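Flurnulano, the spare room saga, cont.

Quick one before dinner. Craft drawer is out, everything's getting sorted on the black cloth, old dish rack dragged in to hold the odds and ends. Colour me hopeful.

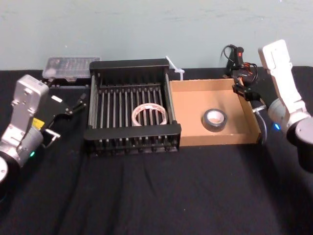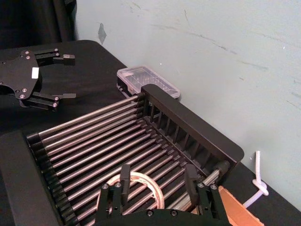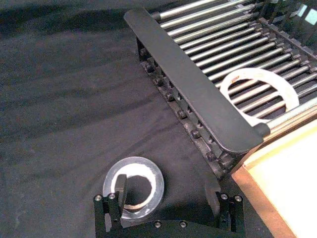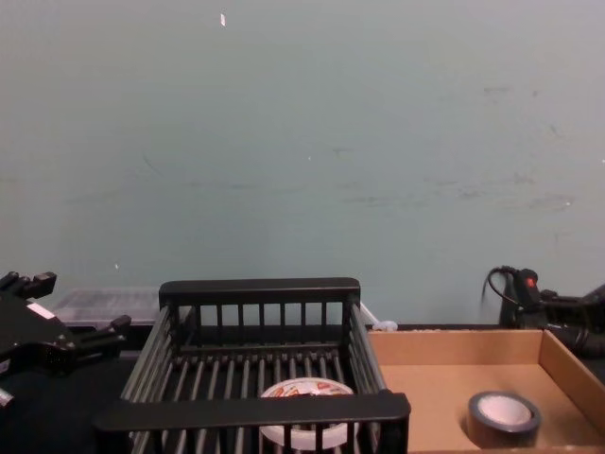

Anyway. Got the rack back in February for 7 bucks, best money I've spent all year. Wanted the Cirkell one, 200 dollars, no thanks mate. Tape was the worst of it, rolls in every cupboard. Now they get one home and thats it.

Still to do: buttons (221, yes I counted), the ribbon tin, 2 bags of wool I keep steping over. Arvo tomorrow maybe. Kettle's on.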